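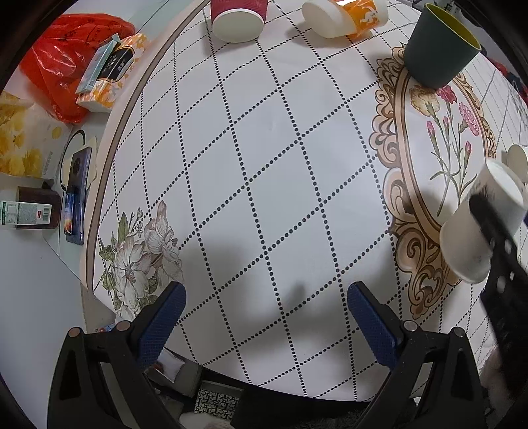 Gunhild Þórarinsdóttir has written that the reading room at Sulgate should not close at midday on any account, and that if the hours must be cut they should be cut on Saturday mornings, when the readers are mostly people waiting for the bus to Drarkeck. Her note was the first item I dealt with today.

**Tuesday, April 25, 2023**

The office opened at the usual time. I answered the note before the mail was sorted and stated that the hours for the summer have not been set. A proposal will go to the library board in July. Until then the present timetable stands, including the midday opening, and a copy of it has been placed on the inner door.

The remainder of the morning was given to the local history collection. The transfer from the old parish store is now complete, and the register stands at 1052 items. Of these, 40 still have no shelf mark. Most are pamphlets on drainage and the turnpike, with a run of auction bills that had been filed under the name of the printer. I have directed that they be filed by place. Eyvindur Ásgeirsdóttir disagrees and has asked that her objection be recorded, so I record it.

The map of the Ideck estate was brought down and opened on the long desk. It is in better condition than the inventory of the former librarian suggested, although the fold across the mill has worn through and the field names on the east side are hard to read. It will be stored flat from now on. No tracing is to be made until the repair has been done – a rule that applies to staff as well as to readers.

Lunch was late. Rain came in from the west at one o'clock and the gutter over the side entrance overflowed again. The matter was reported to the building office for the second time this spring.

In the afternoon I met with Meirion Skyrme on the subject of overdue loans. We agreed that first notices will be sent after 7 days and that no fine will be charged to readers under school-leaving age. He asked that the wording be made plainer. I read the present notice aloud to him and was obliged to agree.

Eyerusalem Kassa called at the desk toward closing with four letters from her late aunt's papers, all concerning the opening of the reading room. She wishes to lend them and to keep ownership, and a receipt was issued on those terms. The second letter complains of the hours. I shall send a copy to Gunhild.

Locked up at six. The key to the map drawer is in the blue envelope.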